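Marker on fabric, how do I get it to stay put?

Home > Crafts & Sewing > Fabric pens
Posted 2025-10-28 by Babita Vashisht

Hi all, quick one. Doing little drawings on drawstring and zip bags for my niece's school sale, and the ink bleeds on half of what I try. Cotton is worst. Lines go fuzzy before I even lift the pen. Using a Brultano fine tip, black. Do I need to heat set it? Wash first? Sale needs 5 bags from me and I've ruined 2 allready.
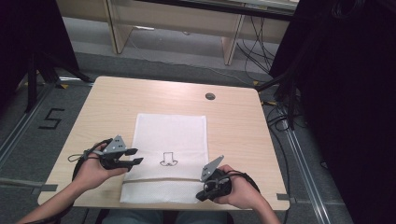
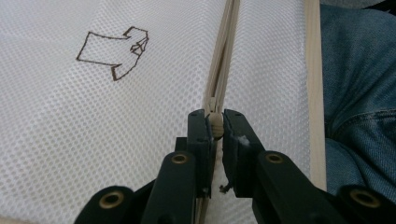 Doodle on the white sheet, and the marker outline on the white mesh by the zipper

Thanks in advance, typing this on my break.

Catríona Daly
Wash first, yes. No softener. New cotton has a finish on it and the ink sits on top, then creeps sideways. Dry it all the way, iron it flat, then draw. Damp cloth will bleed no matter what pen you bought.

Go fast with the pen. If you stop, it blobs. I do short strokes and lift. Slip a piece of cardboard inside the bag or you'll have the same drawing on the back.

Heat set after a full day. Dry iron, no steam, scrap cloth on top, keep it moving for a few minutes. NOT on polyester mesh, it will melt. For synthetics I just leave it alone for a couple days and wash cold by hand. It does fade some.

Check the pen too. Says "permanent" doesn't mean fabric. Permanent ones for boxes have a solvent that spreads like crazy on cotton.

tinov_2479
hairspray. spray it, let it dry, draw on top. my mom did this for years

etholm1000
Hairspray did nothing for me, left a yellow ring that wouldnt come out. What worked was the no-bleed stuff from the craft store, brush on thin, clear when dry. Makes the cloth a bit stiff. Awasthi on the quilting board here has a long thread on it, search "stiff lines", she tested a bunch of pens in August.

Also test on the seam allowance before you do the front. Learned that one on a pillowcase.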